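10/21/22
Bench 2, white top. Tray layout and cleanup.

Carried over from yesterday: tray position still not fixed, surface not cleaned between runs, no note of which wipe was used. Closing all three today.

Tray is the black oval one from the Jemo order, not the rectangular one. Low rim, flat inside. Set it with the long axis left to right, parallel to the near edge of the bench. Tried it first with the long axis front to back and did not like it. The far end sits too close to the metalwork at the back and small items get put down short of the rim.

Offset from the near edge to the tray rim: 209 mm, measured at the middle of the long side. Checked again after lunch, no change. If the tray is lifted for washing, put it back to this number and do not go by eye. Pencil marks come off with the cleaner, so no pencil marks.
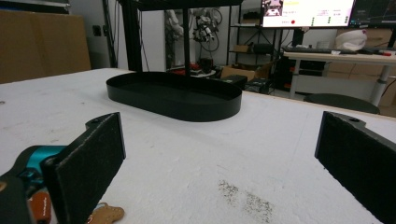 Photo: Mwaipopo bench log, bench 2

Dark speckled residue on the white top, slightly right of center on the near side. Particles are small, gray to black, partly smeared. Source not established. Candidates are pad wear and dirt carried in on the items. Did not sample before wiping, should have. Next time lift some with clear tape and stick it on the facing page.

Faint gray marks on the left side are a separate matter. Treated as surface scuffing. Two passes with a damp cloth, no difference. Did not go to anything abrasive. The top is already scuffed and a duller patch would be worse than the marks.

Cleaning procedure as used today:
Dry brush toward the near edge, into the pan.
Damp cloth, one direction only. Going back and forth spreads the gray.
Dry cloth.
Wait 11 minutes before putting anything down.

Residue came off in the brush step except for the smeared part, which needed the damp cloth. Cloth went gray, bagged it and labeled it.

Tray: wiped inside and along the rim with the dry cloth only. The Marum cleaner leaves a film on matte black that shows under the overhead light. Keep it off the tray. It is fine on the white top.

Black upright at the back left: checked for play by hand, none found. Thin vertical pole near the far side of the tray: leave where it is, the tray offset above assumes it.

Room at 27% humidity when I started, which is low for here. Brushed dust was clinging to the cloth. Possibly static, not tested.

Stock: over 800 wipes left in the cabinet, no order needed before March. Bench brush is shedding bristles, replace.

Open:
Tape sample if the residue comes back.
Ask Ivow whether the spare top is the same finish.
Copy the 209 onto the bench card.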